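How to Clear Out a Junk Drawer Without Losing Your Afternoon

Empty the whole drawer onto a table, crumbs and all, and have a good long look at it.
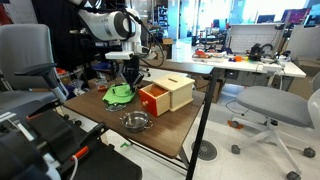 Dunedin, Tue 14 October

Set a timer if you're a dawdler like me (my last one ate up to 69 minutes!). Put the things you use every week in one pile, then find a better home for the rest – the hall closet, say, or the shed.
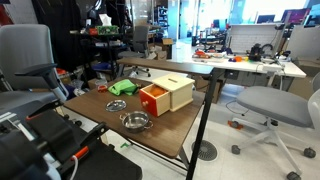

Dead batteries go in a jar by the door, and spare keys get a tag before they go anywhere at all. Wipe the drawer with warm soapy water and leave it open overnight.

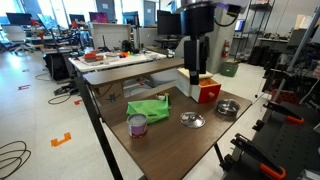 Photo: Angus Tawhiri

Put the everyday pile back in the morning, with scissors and tape right up front where your hand lands first.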